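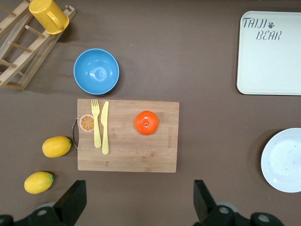

Fig. 4.1. Tabla de bambú con tenedor y cuchillo de plástico; detrás, cuenco azul.

Capítulo 4
La mesa de trabajo: vajilla, tabla y escurridor

En este capítulo
Nombrar las piezas. Repartir la mesa en zonas. Recoger sin cruzar los brazos. Lavar, escurrir, guardar.
Vocabulario nuevo: escurridor, asa, borde, bandeja, púa, estropajo.

Antes de empezar
Repasar el capítulo 3 (almacenaje en alto). Quien no hiciera la ficha de los armarios, que la haga ahora, se va a necesitar en 4.3.

4.1 Lo que hay encima

Una mesa de cocina se desordena por el centro. Siempre. Se apoya la tabla, encima los cubiertos, encima una fruta, y ya no queda sitio para cortar. Tabla ocupada = tabla que no sirve. Primera regla del método Antal, que seguiremos todo el curso: la superficie de corte se despeja antes que nada.

Gyula Antal daba clase con la mesa puesta a medias. A propósito. Pedía a los alumnos que nombrasen cada pieza en voz alta y dijeran a qué familia pertenecía, sin tocar. Luego a mover. Parece una tontería, pero el que no sabe cómo se llama una cosa la deja en cualquier parte.

Familias:
Corte: tabla, cuchillo.
Servicio: plato, cuenco, bandeja.
Bebida: taza, vaso.
Limpieza: esponja, estropajo, escurridor.
Alimento: fruta, verdura. En el aula, de juguete, que aguanta todo el trimestre (limones, mandarinas).

Ojo con la bandeja. Puede ser servicio o puede ser almacén, según el momento. Bozsik la cuenta aparte en su manual y no le falta razón, pero aquí la dejamos en servicio para no liar el cuadro.

4.2 Zonas

Tres zonas. Húmeda, de trabajo, de salida. La húmeda es la del escurridor y va a un lado, nunca en medio. Las tazas se ponen tumbadas o boca abajo, según el modelo de rejilla; las de asa grande mejor tumbadas, que si no se enganchan. La esponja vive al lado del escurridor, no debajo.
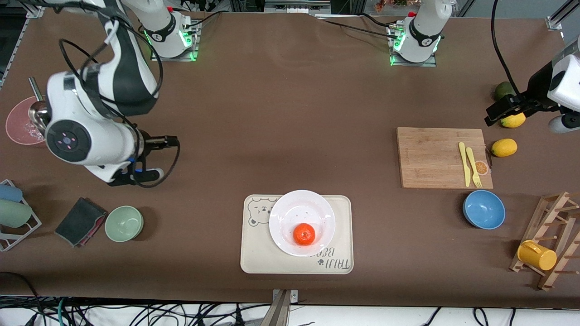
La zona de trabajo queda en el centro y se mantiene vacía todo el tiempo que se pueda. Difícil, ya. La de salida es donde se deja lo que se va a llevar a otro sitio: bandeja abajo, piezas encima, las pesadas primero. Una bandeja de aula no deberia pasar de 2000 gramos cargada; la grande de comedor, 3000.

Los cuencos pequeños dan guerra porque caben en cualquier hueco y acaban en la zona que no es. Apilar por tamaño, el mayor debajo. Plástico con plástico.

4.3 Ejercicio de entrada

Material: mesa, tabla, un plato, un cuenco, dos tazas, escurridor, bandeja, fruta. Por parejas. Uno dirige, el otro mueve.

Primero despejar la tabla. Cubiertos juntos, púas hacia el mismo lado. Después la fruta al cuenco. Las tazas al escurridor, el plato a la bandeja. Pasar la esponja por la tabla y tambien por debajo, que ahí se queda todo.

Cambiar papeles y repetir. Anotar en la ficha dónde hubo que cruzar los brazos y qué pieza se movió dos veces. Con eso se trabaja en 4.4.

Para mesas pequeñas (800 mm de fondo o menos) usar la variante Drelley, página siguiente: el escurridor pasa a la esquina y la bandeja se queda fuera hasta el final.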